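Speaker notes - Session 2: Opening a hotel on schedule
Owners and Operators Forum, Stemden

Slide 1. Welcome and purpose
Good morning, and thank you to the Forum for the invitation. I speak on behalf of Clovora, which manages hotels for private and institutional owners. My subject is the period between the end of construction and the arrival of the first paying guest. Owners tend to plan this period last. It deserves a budget and a calendar of its own.

Slide 2. The Hirader property
The hotel at Hirader was taken over from its builder in March. It had 19 floors finished and 2 still closed. The management agreement had been signed, but the key staff had not been hired. Pause here. Ask how many in the room have opened a hotel without a full housekeeping team.

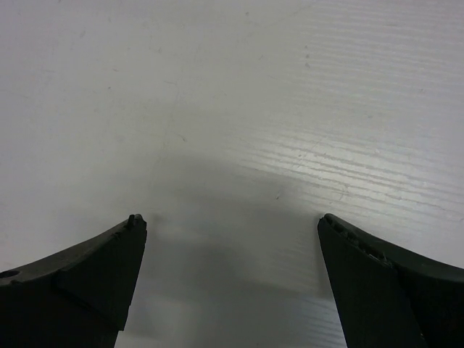 Vasiliauskas, the owning company, objected at this point that an early payroll is money spent on an empty building, and asked us to show what a late one would cost. It was a fair request, and our answer is on the next slide.

Slide 3. Cost of late hiring
Department heads should be in place before the rooms are handed over. They inspect the rooms, and they write the defect list. At Hirader that list passed 1,000 items. Many were small: door closers, shower seals, missing room numbers. Every item left open on the first night becomes a guest complaint or a room out of service. Do not read the list aloud. Copies are at the door.

Slide 4. Test nights
We recommend two test nights with staff as guests - one at half occupancy and one with every open room in use. The kitchen, the front desk and the laundry should all run at full service. Owners are welcome to stay, and should pay attention to breakfast.
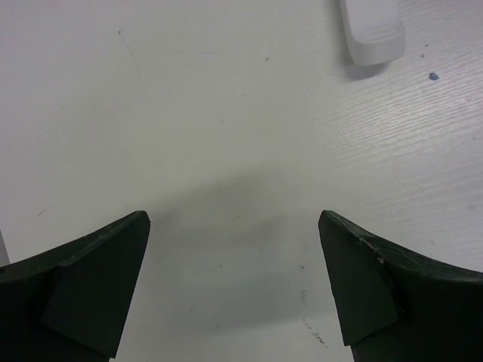

Pale tabletop with scuffs and scratches, seen from above.

Slide 5. Requests to owners
Name one person who can approve spending on site. Release the operating supplies budget before handover. Agree in writing on who may move the opening date.

Take questions until 10:45, then hand over to the panel on brand standards.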